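Frequently asked questions about the Pilter Halt tea room and the Trindade line path

We get a good many letters and messages over the year, and we do love getting them, but the same handful of questions comes round so often that it seemed kinder to put the answers in one place. If yours isn't covered, please write to us anyway and we'll do our best!

Where exactly are you?

We're in the old station building at Pilter, on what used to be the Trindade branch. The trains are long gone, but the trackbed is now a walking and cycling path that runs 7 miles from the Jitska end up to Grullutholm, and we sit a bit closer to Jitska than to the middle. Coming by car, turn down Station Lane just past the feed store and keep going even when it looks as if you've gone wrong (everyone thinks so at the second bend). The parking lot is the old goods yard.

When are you open?

From 10 in the morning until 4 in the afternoon, March through October. In the winter we only open on weekends, and we close altogether in January so that we can paint things. The path itself never closes, and you're welcome to sit on the platform benches whether the kettle is on or not.

Was this a real station, or was it built to look like one?

It was a real one, and a busy one for its size, mostly with milk and seed potatoes. After the line shut, the building stood with boards over its windows for years, and the roof over the ladies' waiting room came down in a storm. The tea room opened in 2000. The counter where you order your cake is the original ticket counter, worn dip and all, and the big fireplace is original too, though the tiles around it came from a house in Jitska.

What is the number over the door?

That's 2843, and we must be asked about it every single day! It's the number of the last locomotive to pull a passenger train through Pilter. The plate is a copy, cast for us when we opened. The engine itself was scrapped, sad to say, and we've never managed to trace the real plate. If there's one hanging in your uncle's garage, we would be so pleased to hear from you, and there'd be a slice of coffee and walnut in it for him.

Is the path all right for strollers and wheelchairs?

Between Jitska and our door, yes. It's packed gravel, wide and very nearly level, as you'd hope from a railroad. Beyond us it's more of a mixed bag. The cutting holds water after rain, and the stretch before the viaduct has some roots coming through that will rattle your teeth on a bike. Allow about 2 hours on foot from us to Grullutholm, more if you have small children who like sticks.
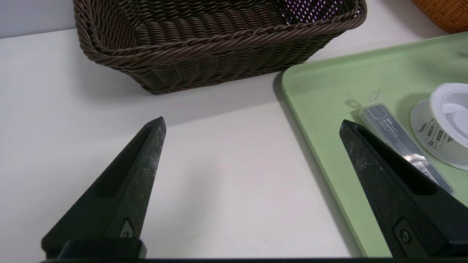 One walker wrote in to say that we make the cutting sound worse than it is, and that she has pushed a double stroller through it in April with no trouble beyond muddy wheels. We're glad to pass that along. She did add that she wouldn't try it in November, and neither would we.

Can we bring the dog?

Please do. Dogs are welcome on the platform and in the old parcels office, where there's a water bowl and usually somebody else's dog to meet. We only ask that they stay out of the main room, which is small and has a lot of cake at nose height. Leads on, please, where the path crosses the farm lane.

Do you take bookings?

For parties of eight or more, yes, and a few days' notice helps with the baking. Otherwise just turn up. If it's full, have a wander down to the signal and back and there'll most likely be a table.

Is there a bus?

There is, from Jitska market square to the end of Station Lane, but the timetable changes between summer and winter, so do check before you set out. The last one back leaves earlier than you'd think.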